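Notes, Sallemmont talk, Mar 17, 2025
Dariusz Sikora. 20 min, leave 5 for questions

Start: who here has signed off on a cell they hadn't walked? Wait for hands. Don't rush this bit.

Main point. House rules for small arm cells. Ours came out of the Floltby review last September, 92 findings, most of them boring. Boring is where people get hurt. Say that slow.

Rule 1. Write the task down before the risk assessment. One page. What it picks up, what it pokes, where the person stands. If the task changes, the page changes, and the assesment gets reopened. Celstead skipped this, swapped the tool, kept the old paperwork. Tell the story short, no names.

Rule 2. The tool counts. Arm may be fine for working near people, put a rod or a blade on the end and you start over. Same arm, new hazard. Sandberg slide if they look lost.

Rule 3. Speed. Setup and teaching, we cap at 92 mm/s. Yes that's slower than the standard lets you go. Someone will push back. Our number, our site, move on.

Rule 4. Stop test at start of shift, written in the log. Two people sign. 500 entries checked for Floltby, the blank ones were nearly all after lunch. (pause, they laugh here usually)

Rule 5. Floor marking and fixtures. Tape down before power on. Work surface bolted, loose pieces on it are fine, loose surface is not. Check the bolts when you check teh tape.

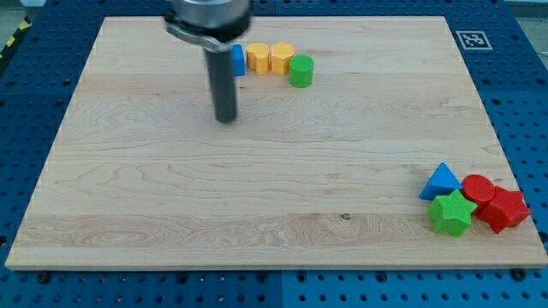 Does a light arm on a tabletop job still need a risk assessment?
Every cell gets one, whatever the payload. For a small job it can be short, but it has to cover the tool, the parts and anyone who can reach in.

Then rule 6, quick. Changes go in the log the same day. Who, what, why. Program edits too, not only hardware. Form 1651, it's on the shared drive, old version still floating around so check the footer.

If short on time drop the Celstead story, keep the stop test.

Close with the sign off sheet, hand out copies, take questions at the door.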